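What I check before a public hearing on a bill (my list, with comments)
October 1, 2026
By the Plusent blog desk

I sit in on a lot of legislative hearings, mostly on civil rights bills, and people keep asking me for the list I use when our side is bringing a crowd.
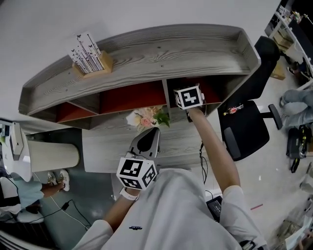

So I've cleaned it up a bit and added my comments from the last walk-through, the one for the housing discrimination bill. We did that one at the Paulík Building, in the big hearing room on the ground floor. Take whatever works for you!

THE ROOM

1. Posted capacity matches the number we've told people. OK
The sign by the door says 130. Our sign-up sheet was already past that, so we asked for the overflow room and got it (ask early, they go fast in session).

2. All exits unlocked from the inside and clear. FIXED
One of the side doors had a stack of folding chairs in front of it. I moved a few, then a building guy came and took the rest. Look again on the morning of the hearing, please, the chairs have a way of coming back.

3. Aisles wide enough for wheelchairs, front to back. NOT OK
The center aisle is great. The left one pinches in right where the press table goes. I've asked for the table to be turned sideways and I'm waiting to hear.

4. Wheelchair spaces spread through the room. OK
They used to put everybody in the back row, which made me furious. Now there are spaces up front too.

5. Witness table reachable without a step. OK
There's a ramp, and the microphone bends down far enough for somebody seated. I tried it.

SOUND AND ACCESS

6. Microphones tested at the table and at the dais. OK
One of them crackled and got swapped out while I was standing there.

7. Captions running on the wall screen. PARTLY
The service is Silletel, and it was fine on ordinary speech but it made a mess of bill numbers. Read yours out slowly, one digit at a time. Ours came up wrong twice.

8. Sign language interpreters booked, with a lit spot to stand in. OK
Two are booked and they trade off. Check that the light over their spot stays on when the screen comes down, it's on a separate switch by the clerk's door.

9. Overflow room gets sound and picture. OK
Sound was low. I found the volume knob behind the cabinet, so now you know where it is!

GETTING PEOPLE IN AND OUT

10. Waiting line has shade or cover. NOT OK
It doesn't, and the line runs along the street side. Bring umbrellas, bring water. When we do this again in December I want us to ask for the lobby.

11. Security screening explained ahead of time. OK
I put the banned items in the email (sticks on signs are the one that always catches people). Signs without sticks are fine as long as you keep them down during testimony.

12. Separate way out for witnesses who want one. OK
This one matters a lot to me. Some of our folks are telling stories about their own landlords, and they shouldn't have to walk through a hallway full of cameras afterward. The clerk will open the back corridor if you ask her office the day before.

13. Witness home addresses off the public sign-in. FIXED
The form still had a line for street address. City is enough, and they've printed a new one.

PAPERWORK

14. Written comments handed in and logged. OK
We turned in 3,269, all through the Godix form, and I have the receipt. 74 of them came back for a missing name and we've got until the close of the record to fix those. If you got an email from us about it, please answer it!

15. First aid kit and defibrillator located. OK
Kit's in the clerk's office. The defibrillator is on the wall by the elevators, and its inspection tag was up to date.

Still open for me: the press table, the captions, and that line outside. I'll mark them off in the comments as I hear back.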